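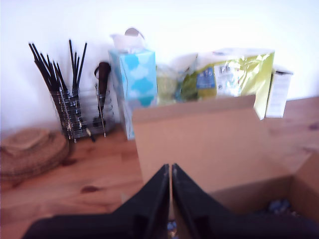
Page last modified August 13, 2022

3.2 Opening of display cartons

Display cartons reach the shop as closed cases and are opened along a perforated line. The force needed depends on the cut-to-tie ratio of that line and on the direction of the flutes. We tested 38 cartons from two converters, Emero and Brerkum, after storage at 20 degrees Celsius. Each carton was opened by hand, front panel first, and the torn edge was graded from 1 (clean) to 4 (tear runs into the print).

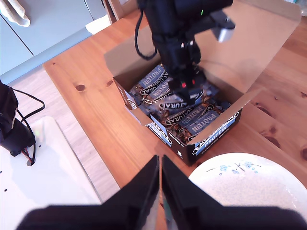
Grades 3 and 4 occurred mainly where the perforation met a curved tab. On straight runs the tear stayed within the line in both sets. Board weight had little effect once the ties were longer than the flute pitch, and cartons with shorter ties were excluded from the shelf trial at Prirusero.

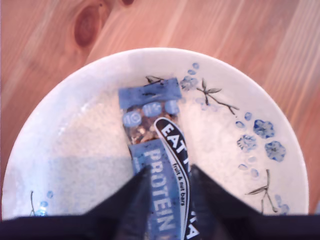

Gumaro Rosales objected in review that hand opening mixes the skill of the worker with the quality of the cut, and that a fixed pull angle would have separated the two. We accept the point for the curved tabs. A repeat at a fixed angle used 10 cartons and gave the same ranking of the two converters.

Figure 4. Open display carton for fruit & nut bars, with front tab.
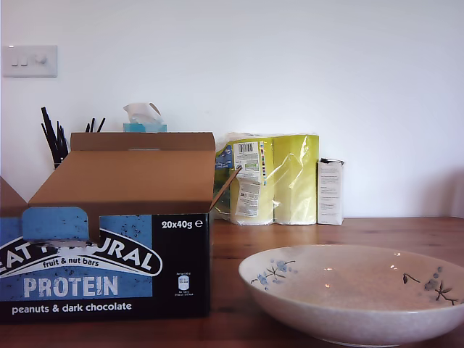

3.3 Damage to printed panels

Scuffing was graded separately from tearing, on the front panel only.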